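草坪应该长多高

2025年6月12日

我住的小城叫Potbridge。这里的市政规定里有一条,说居民房前屋后的草不可以高过一个限度,高过了,市里先寄一封信,信寄了还不剪,就派人来剪,账单送到你家里。我今年春天收到了这样一封信。信写得很客气,用了"敬请留意"的口气,下面却写着款项的计算方法。我把它读了两遍,第二遍是拿着词典读的,我想弄清楚信里"疏于管理"这个词到底指什么。

我想在这篇文章里说明,为什么我认为这条规定应该改,以及为什么我认为大多数人家的草坪都剪得太短、太勤。我不是园艺的专家,中文也不是我的母语,有些植物的名字我可能用得不准确,请读者原谅。

先说我家的草。我在这所房子里住了六年。头几年我跟邻居一样,每个星期推着机器走来走去,剪下来的草装进袋子,袋子放到路边。后来有一年三月下了很多雨,机器坏了,修理要排队,草就自己长了起来。等机器修好的时候,草里面已经开了白色和紫色的小花,我不忍心剪,就只在中间剪出一条路,从后门通到晾衣服的地方。这样过了一个夏天。我发现我没有失去什么。我得到了很多个空闲的上午。

剪草这件事是怎么变成义务的

我小时候住的地方没有草坪。房子后面是一块硬土,种葱和豆角,鸡在上面走。谁家有一块地不种东西,大人会说这家人懒。所以我刚搬到有草坪的地方时,心里有一个很大的疑问:这么大一块地,什么也不收,还要每个星期去伺候它,是为了什么?

我问过许多人,得到的回答差不多一样。有人说是为了好看。有人说是为了孩子可以跑。有人想了一会儿,说,大家都有。

"好看"这个理由我尊重,可是我认为好看是可以学的。我第一次看见修得很齐的草坪,觉得它像一张没有人坐的沙发。过了几年我也觉得它好看了。可见眼睛是会习惯的。既然习惯了短的草可以觉得好看,那么习惯了长一点的草,也可以觉得好看。现在我从外面回来,看见自家的草在风里面倒向一边,我觉得比隔壁的好看,而隔壁的邻居大概觉得正相反。我们两家谁也没有错。

"大家都有"这个理由比较难对付。一条街上的草坪是连着的,房子和房子之间常常没有围墙,草从这一家铺到那一家,像一块公用的地毯。在这样的街上,谁家的草长了,马上看得出来。于是草坪变成了一种证明:我按时起床,我付得起油钱,我没有生病,家里没有出事。我的一位邻居做了手术以后有几个星期不能推机器,她最着急的事是草。她给别人打电话,请人来剪,还一直道歉。我听了心里不舒服。一个人刚从医院回来,应该为草道歉吗?

有人会说,这正好说明邻里关系好,因为后来确实有人来帮她剪了。我同意,来帮忙的人是好人。可是同样的好心也可以用来送一锅汤。

钱的问题

去年秋天,一家叫Zendeo的公司在我们这条街上发传单。他们提供一种按年付款的服务,包括剪草、施肥、除杂草和在草根上打孔。一年的价格是2,000。我没有写错,是一所普通房子的价格,角落里的小字说明,坡地另外算。我认识的人里面有人签了合同,而且很满意。我不想批评他们。如果你的膝盖不好,或者你周末要上班,花钱请人做是很合理的。

我想说的是,这笔钱里有一大部分,买的是一场循环。施肥让草长得快,草长得快就要多剪,多剪使草根变浅,草根浅了就怕干,怕干就要浇水,水浇多了肥料流走,又要施肥。我向Tekin店里卖种子的店员请教过这件事。那家店在火车站后面,门很窄,卖种子、绳子、手套,也修剪刀。店员是一位说话很慢的先生。他告诉我,如果把刀片调高,只剪草尖,草自己会把地面遮住,夏天就没有那么容易黄。他还说他每年春天都对客人讲这个话,客人点头,然后买走一袋肥料。

我照他说的做了。我把刀片调到最高的一格,一格是多少我不太清楚,机器上只写着数字9。从那以后我的草坪在夏天还是会黄一些,但是下过雨就绿回来。我没有买过肥料。我承认我的草坪里有蒲公英、车前草,还有一种叶子很圆的植物,我到现在也没有查到它的中文名字。

时间的问题

钱可以算,时间比较难算,因为人们常常说他们喜欢剪草。我相信有人是喜欢的。推着机器走直线,闻草的味道,回头看见一条一条的纹路,这种满足我也有过。我还认识一个人,他说剪草的时候没有人能跟他说话,这是他一个星期里最安静的时间,虽然机器的声音非常大。

但是喜欢剪草和必须剪草是两件事。我喜欢包饺子,可是如果市里规定每家每个星期都要包,包不齐就寄信来,我很快就不会喜欢了。

另外还有声音。在Potbridge,从春天到秋天,只要天气好,从早上开始就有机器在响。这一家停了,那一家开始。天气好的日子本来是最适合开窗户的。我有一段时间在家里学习,准备一个语言考试,要做听力。我常常在最关键的那一句听见的是发动机。考试我最后通过了,听力的分数最低。我不能把这个责任都推给草坪,不过我心里是推了一部分的。

孩子在草上做什么

现在我要谈最强的一个反对意见,就是孩子。很多人对我说:你没有小孩子在家,所以你可以让草长高,有孩子的家庭需要短的草,要踢球,要打滚,春天还要在草地上找彩蛋。

这个意见我认真考虑过。它有一半是对的。踢球确实需要短草。球在长草里走不远,孩子会生气。如果一家人的孩子每天都踢球,我完全赞成他们把那一块地方剪短。

可是我们看一看孩子一年里真正在院子里做的事。球踢了一个月,就放到车库里去了。剩下的时间,他们挖洞,搬石头,把一根棍子从这边拖到那边,蹲在一个地方看很久。这些事情没有一件需要短草。孩子蹲着看的东西,多半就是住在长一点的草里的东西。

至于春天的彩蛋,我觉得可以多说几句。我不是在这个习俗里长大的,第一次参加的时候已经是大人了,别人给我一个篮子,叫我跟孩子们一起去找。我当时不知道规则,以为找到了要还给主人。后来我很喜欢这个游戏。它用的东西很少,一块草地,几棵树,一个篮子,颜色鲜艳的蛋。如果草剪得像桌布一样平,蛋放在上面,从门口就能全部看见,孩子跑一圈就结束了。草有一点高度,树根旁边有一点杂乱,游戏才有意思。藏东西需要有可以藏的地方。
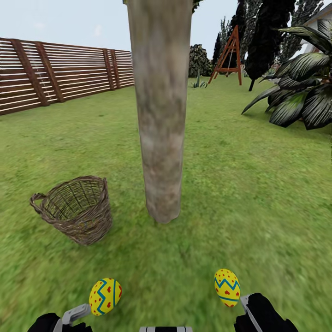 草地中间的一棵树,树的左边放着一只空的藤篮。 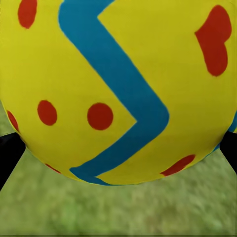
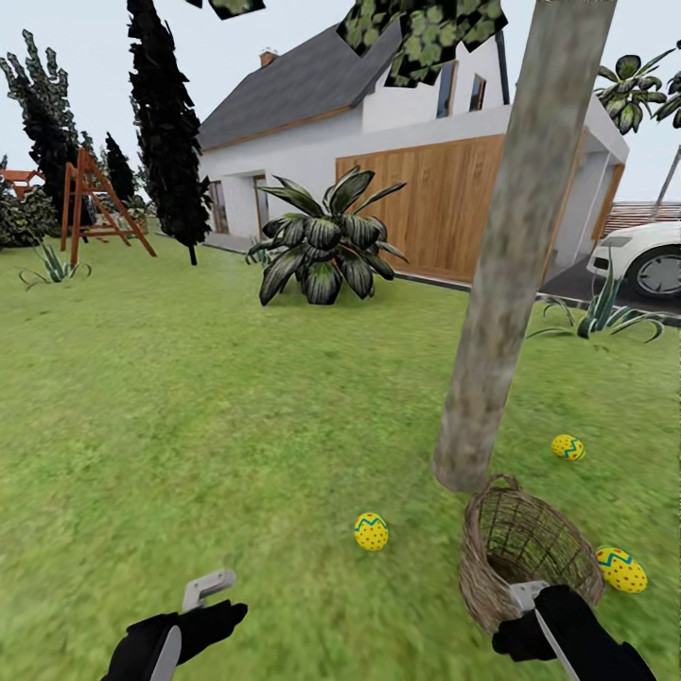 三个黄色的彩蛋在草地上,每个都有红点和蓝绿色的花纹,后面是一座白色的两层房子。

Nimstead的做法

离我们不远的Nimstead,情况和我们很像:同样的房子,同样的雨水,以前也有同样的规定。前几年他们把规定改了。我去那里看过两次,一次是在改之前,一次是在改之后,所以我能说一点亲眼看见的东西。

他们的新规定很简单。靠近人行道的一条要剪,使走路的人不会被草碰到腿,开车的人转弯的时候看得见。别的地方由住户自己决定。市里的公园也照这样办,踢球的场地剪,野餐的地方剪,斜坡和河边不剪,只在秋天割一次,把割下来的草收走。

我第二次去的时候,有些人家的院子还跟以前完全一样,很短,很齐。有些人家让后院长起来,前院剪着。还有一家在长草中间剪了一条弯的路,路的尽头放一把椅子。整条街看起来不整齐了,这是真的。但是也没有变成荒地。以前我担心一放开就会人人都不管,看来这个担心是多余的。人对自己住的地方总是有一点骄傲的,不需要用信去提醒。

我在公园里跟一位遛狗的女士谈了一会儿。她不赞成新规定。她说她的狗从长草里出来身上有虫,回家要检查半天,她还说斜坡上的草到了夏末是棕色的,看着让人没有精神。她讲得很有道理,我没有反驳。虫的问题是真实的,尤其是会咬人的那一种,所以我认为人走的路两边一定要剪得宽一些,这个钱市里不能省。夏末的棕色我倒是喜欢,但这是我个人的口味。

几种常见的反对

除了孩子和虫子,我还常常听到别的反对意见。我把它们写在这里,试着一个一个回答。

第一种,说长草会引来老鼠。我问了Tekin的那位店员,他说老鼠来是因为有吃的,比如没有盖好的垃圾桶,撒在地上的鸟食。我家的草长了几年,我没有见过老鼠。当然,我没有见过不等于没有,我晚上睡得很早。

第二种,说长草会影响房子的价格。我不懂房子的买卖,不敢说得太肯定。我只想指出,草是世界上最容易改变的东西之一。想卖房子的人,在请人来看的前一天剪一次,就短了。为了某一天也许要卖房子,把中间所有的年头都过得像明天要卖,我觉得是不太划算的。

第三种,说不剪草是对邻居不尊重。这一种我听了最难过,因为我是外来的人,很怕别人觉得我不尊重。我第一年不剪的时候,专门去敲了左右两家的门,说明我的打算。一家说没关系。另一家没有说什么,过了几天,他把两家中间的界线剪得特别清楚,像用尺子画的一样。我想这就是他的意见。后来我每次也把靠近他家的那一条剪好,比市里要求的还短。他现在看见我会招手。尊重有很多种做法,可以商量,而一条不许商量的规定,反而使我们不用互相说话了。你不满意,就打电话给市里,市里替你写信。我今年收到的那封信,不知道是谁打的电话。我也不打算去查。可是这几个月我在街上跟人打招呼的时候,心里会有一个小小的问号,这让我很不喜欢自己。

第四种,说这是小事,不值得写文章。对这一种,我的回答是:正因为它是小事,才不应该动用规定和账单。一件事情如果小到不值得讨论,也就小到不值得罚钱。

语言上的一点感想

我学中文的时候,老师教过一个词,叫"荒"。她说,田没有人种,叫荒;功课没有人做,也叫荒。我觉得这个字很厉害,上面是草,意思却是人。草长在那里,责怪的是不在那里的人。

很多语言里都有类似的想法。市里那封信用的"疏于管理",也是从人的方面看草的。可是如果从草的方面看,它只是在长。我家那块地并没有荒,我每天早上都去看它,比我每个星期剪草的时候看得多得多。以前我推着机器,眼睛看的是前面那条线。现在我拿着杯子站在那里,看见有一种很小的蓝色的蝴蝶,看见蜜蜂先去车轴草,再去别的。哪一种算管理,哪一种算疏忽,我认为规定里没有想清楚。

我不想把这件事说得太浪漫。长草也有麻烦。下过雨以后走进去,裤子会打湿到膝盖。秋天割草是重活,普通的机器割不动,我要借一把长柄的镰刀,割完以后腰疼两天。第一年我割得太晚,草都倒了,缠在一起,割了一个下午只割完一个角。还有,我有一把小铲子丢在草里,到现在没有找到。

我建议怎么改

批评规定是容易的,所以我也写一下我希望它变成什么样子。

人行道旁边的一条必须剪,这一点保留,而且应该写清楚多宽,现在的规定反而没有写。路口的视线要保证,这一点也保留。会让人过敏或者有毒的植物,市里可以列一张单子,要求拔掉,单子应该有图,像我这样叫不出植物名字的人才看得懂。

后院的高度不要管。前院的高度,如果住户愿意,也不要管,只要看得出来有人在照看就可以。怎样算看得出来?剪出一条边,剪出一条路,都算。我在Nimstead看到的院子,几乎都有这样一条边。一条剪得整齐的边,就能让走过的人明白里面的草是主人愿意留的。

信也要改一改写法。在寄信以前,请先敲门。如果里面住的是刚做完手术的人,敲门的人会看到,写信的人看不到。如果里面住的是像我这样的人,我会很高兴请他进来,带他到后面去看一看,再请他喝一杯茶。我知道市里人手不够。但是派人来剪草,开账单,收钱,也是要人手的。

最后是公园。公园是大家的,我一个人的口味不算数。不过我希望市里至少拿河边那一块斜坡试一年。那里太陡,没有人坐,也没有人踢球,每次剪草的工人要用绳子拉着机器,从上面慢慢放下来,我每次看见都替他担心。试一年,如果居民不喜欢,第二年再剪短,草不会记仇的。

我已经把这些意见写成信,寄给了市里管绿化的部门,语法请人检查过。到现在还没有收到回信。我家前面的那一条草,我昨天剪了,后面的没有剪。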